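Tracking Down a Gripper That Drops Boxes

If your arm picks a small carton cleanly and then lets go of it halfway to the tray, the first thing you'll be told is to raise the grip force. I'd hold off. We did that on the Adthorpe cell and got crushed cartons that still fell.

Start with the log. On a Weltgate controller, open the gripper page and look for code 802, "object lost." Ours had logged 43 of them in 963 picks. The manual says 802 means the object slipped. What it really means is that finger position changed after the grip was confirmed, and a slip is one of several ways to get there.

Step 1. Stop the program, drop to manual speed and keep your hands out from between the fingers. The soft-stop button on the pendant holds the motors. It doesn't remove power, whatever the sales sheet implies. Use the real e-stop before you touch anything.

Step 2. Check the fingertips for play. Wiggle each one by hand. If it moves, tighten the mounting screws and rerun before you change any setting.

Step 3. Put the force back to the factory value. Then run single-serving cereal boxes, which are light, stiff at the edges and weak in the middle of the panel. Mix upright ones with ones that lean, and leave a creased one in the tray.
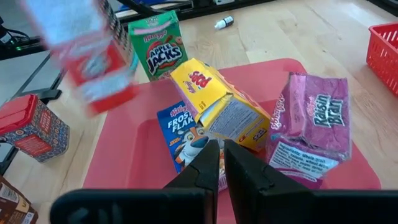
Khokhar wrote in after the first version of this page to say that step 3 proves very little, that a creased box will fail on any two-finger gripper, and that the test should be run with new cartons only. Fair as far as it goes. But the line doesn't get new cartons only, so I run both and log them separately.

Step 4. Look at the wrist rotation. Our drops bunched up on moves that turned the wrist 180 degrees at full speed. Cut the speed on that one move by half and repeat the run.

Step 5. Only now try more force, one notch at a time, and check the panels after each pick.

Limex sells a rubber pad that is supposed to cure all this. We fitted a pair in December and the 802s kept coming until we slowed the wrist. I can't say the pads did anything.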